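I called the owner of Memon, my favorite little bakery in Stekusau, to ask how she's doing with everybody suddenly baking at home (me included!).

"We sold 200 bags of flour in five days," she told me, laughing. "In January I couldn't give it away."

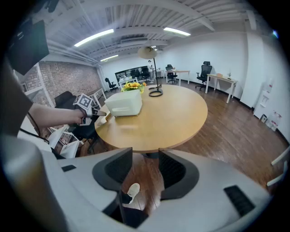
On sourdough

She's kept her starter going for 11 years, and she says we all fuss too much.

"Feed it, leave it alone, go for a walk." 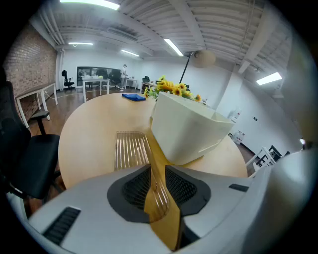 I confessed that mine smells like nail polish. "It's hungry, that's all," she said, and told me to feed it twice a day.

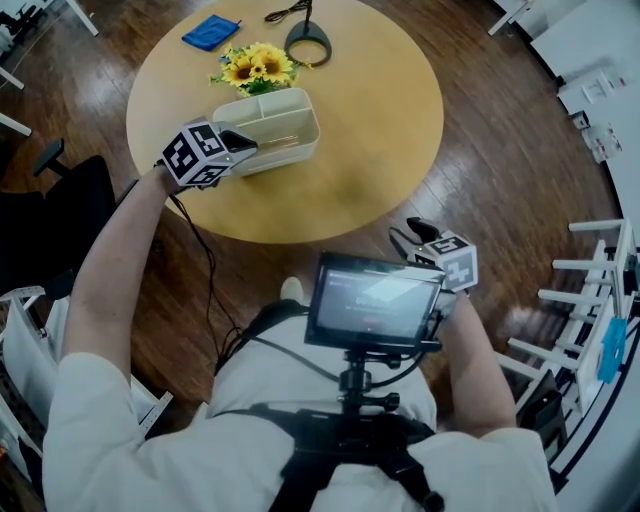 Can you freeze a starter?

She does, in small jars, and gives it a few days of feeding once it thaws.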